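Fuldale amplía su ruta de buceo con un segundo pecio

3 de enero de 2019

El puerto de Fuldale abrirá esta primavera a los buceadores el pecio del Handard, un antiguo carguero de 55 metros de eslora hundido a poca distancia de la bocana. Será el segundo barco visitable de la zona, después del remolcador Yeh, que recibió 600 inmersiones la pasada temporada.

La autorización llegó en diciembre, tras revisarse el casco y cerrarse los accesos a la sala de máquinas. Los grupos tendrán que ir acompañados por un guía local y reservar con antelación.
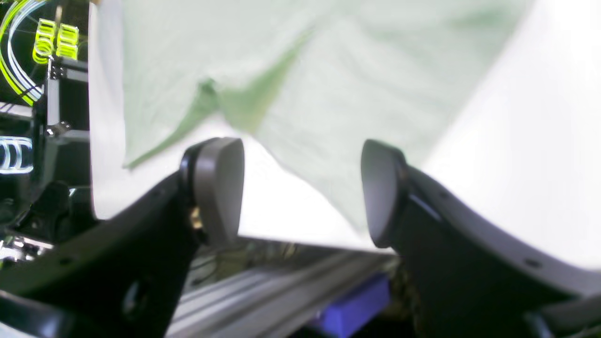
Dos dedos de pinza negros con puntas redondeadas de color gris oscuro.

"El Handard está apoyado sobre la quilla y se recorre bien en una sola inmersión", explica Afroza Mollah, responsable de turismo del puerto. La visita quedará limitada a buceadores con titulación avanzada.

El centro Futex, que dirige Vitalii Mykhailiuk, ofrecerá salidas por la mañana y por la tarde. El paquete de 2 inmersiones costará 237 euros, con barco, guía y botellas incluidos. El alquiler de traje se paga aparte.

Las reservas se harán en la oficina del puerto. El calendario de salidas aún no se ha publicado.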